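Lise Petrenko
June 20, 2024

1/ Small thread about the old workstation I bought in April from an office in Rostville that was closing. The side panel is off and I want to write down what I learn, maybe it helps someone with the same kind of board.

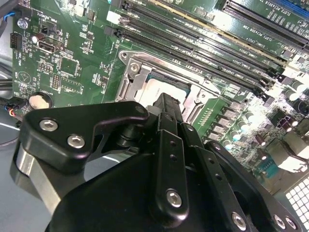

Processor in its socket, memory slots behind it.

2/ The four black slots are for memory. The labels between them say things like DIMM_CPU1. Please read these labels before you buy anything. I did not, and I ordered 2 sticks of the wrong type. The shop in Humport took them back, very kind people.

3/ I like how much is printed on this green board. FAN_REMOTE, INT_USB, HDD_TEMP, BEEP. I did not need to search for the manual to find where the speaker cable goes.

4/ There is also a USB port standing up directly on the board, inside the case. I never had this before. My colleague says people used it for license keys. I will put a small stick there with my rescue system.

5/ The processor stays. I looked at faster ones, but the cheapest was 297 and for this money I prefer a new 256 GB disk and a good dinner.

6/ If you open the socket on yours: the metal lever is under tension, so hold it with your thumb all the way up. Mine jumped the first time and I was scared for the whole evening.

7/ Question for people who know old workstations: would you change the thermal paste with a brush or just one drop in the middle? I read both and every person is very sure.

8/ Next I will do the disk and clean the fans. I will continue here on the weekend, if my son does not need the table for his homework.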